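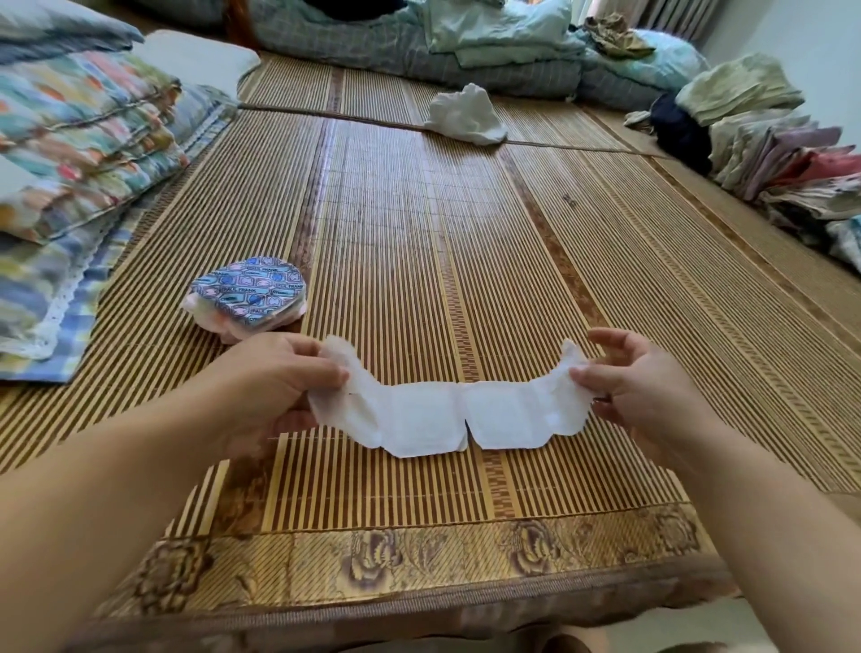 Ronell Pad Folding, bedroom subset. Covers handling of disposable absorbent pads on a mat-covered bed: opening out, folding, stacking. The work surface is a striped bamboo mat, and wrapped stock sits to the left in Paul Frank print. Labels: open, fold, stack, idle. Clips: 288. Annotators: 4.

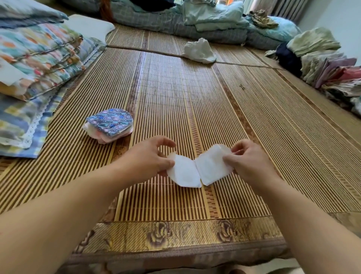 Pad bent into two panels, class "fold".

Bedding on the left side is not labeled. Contact: Josiane Rolland, Cuner.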